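Projects > Darnden > Table Clearing and Sorting Notes

February, by the Darnden notes maintainer

# Darnden: small-item sorting on a white table

Notes and labels for a set of tabletop sorting tasks. Version 2.

## Contents

- 1169 short recordings, one task each
- `tasks.csv`, the list of tasks with start and end times
- `layout.md`, how the table is set up before each task
- `labels/`, one text file per recording

## Table setup

The table has a white top, a thin black edge strip and a black metal frame. Round colored markers on the top show where things go. Orange is the pickup spot and green is the drop spot. Wipe the top before starting and check that both markers lie flat. Replace a marker when its edge curls.

A task uses up to 10 small items. They start in a pile on orange and end in a row or a stack on green. The written instruction says which.

## Labels

Each label file has 2 lines. The first is the instruction as it was read out. The second is the result: `done`, `partial` or `stopped`. An item that ends up on the floor makes the task `partial`, even if it is put back.

## Known problems

- Early label files say "lime" for the green marker. Treat it as green.
- Stack height was not written down for the Trostulness items.
- Times in `tasks.csv` are in seconds, except the Skeduva rows, which are in minutes.
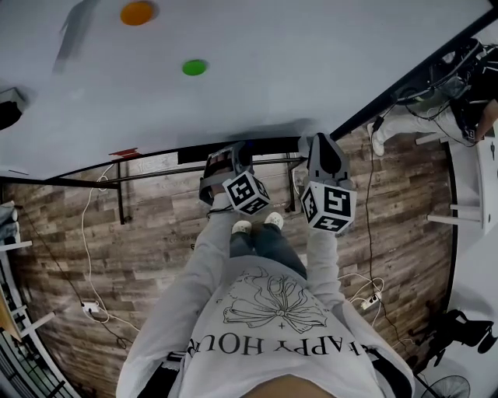

Does an item have to sit fully inside the green marker to count as placed?

It only has to touch the marker. For rows, the first item must touch green and the others can run past it.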